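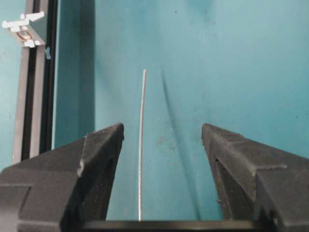
Figure 3. A thin, light gray rod over a teal-blue surface, with its long diagonal shadow.

3.2 Shadows and the school sundial

Shadow length is a wonderful way into trigonometry! At Kornau, 114 pupils measured noon shadows through October and worked out the height of the sun for themselves. Most groups came remarkably close to the almanac values - a lovely result for such simple tools. Sheehan and Yadav report the same pattern at Tapsell, where 11 classes took part, and their pupils went on to plot whole-day curves.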